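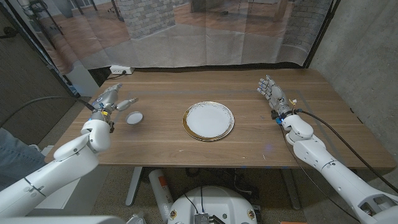

Riltero Table Oil, Clear Matte

Hardening oil for indoor wooden tables, 1 liter can

Article number: 1256
Price and stock: please ask your shop
Also sold in: 250 ml can, 2.5 liter can

Riltero Table Oil is a clear oil for dining tables, desks, kitchen counters and other wooden surfaces that are used every day. It goes into the wood and becomes hard there, so the surface still feels like wood when you put your hand on it. The oil is made for light woods, mainly oak, ash and birch, where many customers want to keep the pale color and do not like the yellow tone that normal linseed oil gives after a year or two.

We started to make this oil because we needed it ourselves. Our workshop repairs and sells used tables, and for a long time we bought oil from other makers and mixed it with a little white pigment. The result was different from can to can. Borghild Aasen, who did most of the surface work in those years, wrote down every mix in a notebook, and the recipe we sell today is mix 215 from this notebook. It has been changed one time after that, when the drier was exchanged for one without cobalt.

What is in the can

Boiled linseed oil, tung oil, a small part of carnauba wax, white pigment, cobalt-free drier, and a thinner with low smell. The pigment falls to the bottom when the can stands still. Stir for two full minutes with a flat stick before use, and stir again when you take a break. If you do not stir, the first half of the can will be too yellow and the second half will be too white. This is the most common complaint we get, and it is always sad, as the table must then be sanded again.

Technical data

Volume: 1 liter
Coverage, first coat on oak: 13 square meters per liter
Coverage, second coat: a little more, depends on the wood
Number of coats: 2
Gloss: matte
Color: clear with light white tone
Dust dry: 6 hours at normal room temperature
Next coat: after 24 hours
Careful use: after 3 days
Full hardness: after 3 weeks
Tools: lint-free cotton cloth, white pad, or short brush
Cleaning of tools: white spirit
Storage: closed can, between 5 and 25 degrees Celsius
Keeps for: 2 years unopened, 6 months opened

Which wood can be used

Oak, ash, birch, beech, maple, elm and pine. On walnut and cherry the white pigment will look like dust in the pores, so for dark wood please take Riltero Table Oil Dark. On teak we do not recommend any of our oils, as teak has its own oil and the result is difficult to promise.

Veneer is possible if it is thick enough to sand lightly. If you are not sure if your table is solid or veneer, look at the end of the top, where the grain should continue down over the edge. With veneer, use only 180 or finer paper and do it by hand.

The oil does not work over lacquer, varnish or paint. It will lie on top and stay sticky for weeks. An easy test is to put one drop of water on the wood and wait ten minutes. If the drop stands there like a pearl and leaves no mark, there is still something closed on the surface and it must be sanded away.

How to use it

Remove everything from the table and wash it with water and a small spoon of plain soap. Let it dry until the next day.

Sand with 120 paper, and after that with 150 or 180, always in the direction of the grain. Do not go finer than 180. When the wood is too smooth the pores are closed and the oil cannot go in. Vacuum the surface and wipe it with a dry cloth.

Stir the can. Pour a little oil on the table, not more than you can spread in five minutes, and work it out with the cloth or the pad. Take one part of the table at a time, but always the full length of a board, so you do not get a line in the middle of it. Wait 15 minutes. In places where the wood has become dry and dull, put on a little more.

After another 15 minutes, wipe off all oil that is still on the surface. Use a clean cotton cloth and change it often. The surface should look almost dry when you are finished. Oil that is left standing will become shiny spots, and these spots collect dirt.

Wait 24 hours, rub the surface with a white pad, and give the second coat in the same way. You need much less oil this time. Do also the underside of the top, one thin coat is enough. When only one side is treated, a wide top can bend during the winter.

Important about cloths

Cloths with linseed oil can catch fire by themselves, also many hours after the work is finished. Put used cloths in a bucket of water with a lid, or lay them flat outdoors on stone until they are stiff. Never put them together in a plastic bag or in the kitchen trash. Please read this part also if you have oiled tables before.

Daily use and care

In the first three weeks, wipe spilled water at once and do not use a tablecloth or plastic mats, because the oil needs air to become hard. Plates and glasses are no problem after three days. Use a trivet for pots and pans, both in the first weeks and later.

For cleaning, a cloth with lukewarm water is normally enough. When the table feels greasy, use Davo Wood Soap, one capful in a bucket of water. Do not use dish soap every day, it takes the oil out little by little. Microfiber cloths and scouring creams are also not good for the surface.

A dining table in a family with children usually needs new oil once a year. Many people take February, when the indoor air is at its driest and the wood looks gray and tired. Wash, let dry, rub lightly with a white pad, and put on one thin coat. You do not need to sand. A desk can wait two or three years.

Small repairs

Rings from glasses: Rub a little oil on the ring with a white pad, in the direction of the grain. Wait 15 minutes and wipe off. Most light rings go away, dark ones sit deeper and need sanding.

Dark spots from iron: These come when wet steel stands on oak. Wash the spot with a solution of oxalic acid from the paint shop, use gloves and glasses, rinse well, let dry and oil again.

Scratches: Sand only the scratch with 180 paper folded to a narrow edge, and oil it. It will look lighter in the beginning. After some months the color comes closer to the rest.

Dents: Lay a damp cotton cloth on the dent and press with a warm iron for a few seconds. Repeat. The fibers rise again if they are not broken.

Questions from customers

Can I eat from the table? When the oil has hardened for three weeks it can be used for surfaces that have short contact with food. For cutting boards we recommend Cladel Board Oil, which has no drier and no pigment.

Can I use it on the floor? You can, but it is expensive for a floor. Sandhu Floor Oil is made for it and is easier to spread on large areas.

Does it smell? Yes, for some days. Linseed oil has a smell when it hardens, also with the low-smell thinner. Open a window. If you start on a Sunday morning, plan to eat in another room until the middle of the week.

My old table was treated with soap. Can I change to oil? Yes. Wash it with hot water without soap, let it dry for two days, sand with 120 and 150, and start with the first coat. To go back from oil to soap is much more work.

Why is there a skin in my can? Air has come in. Cut the skin around with a knife, lift it away and pour the oil through an old nylon stocking. If the oil under the skin is thick like honey, do not use it.

From our customers

"I have used it on a birch table from my grandmother. First coat looked uneven and I was worried, second coat made it good. The color is nearly the same after one winter." Hjørdis Björklund

"Good oil but the lid is hard to open, and when you have opened it with a screwdriver it does not close so well again." Sølve Løken

We have changed the lid after several letters of this kind. Cans with the new lid have a green sticker. Shops may still have some of the old ones, and the oil inside is the same.

Samples and advice

A sample bag of 20 ml is enough for a test on the underside of your table, and we really advise to do this before you buy the large can. Two oak tables can take the color very differently.

For questions about surface treatment, write to Ronja Ljungberg. For orders from shops and carpenters, write to Ulla Ljungberg. Please send photos taken in daylight if it concerns a color or a spot, and tell us what the table was treated with before, if you know it.

Goes well with

Davo Wood Soap, natural, 1 liter
Riltero White Pad, pack of 2
Riltero Cotton Cloths, washed, 1 kilo
Riltero Table Oil Dark, 1 liter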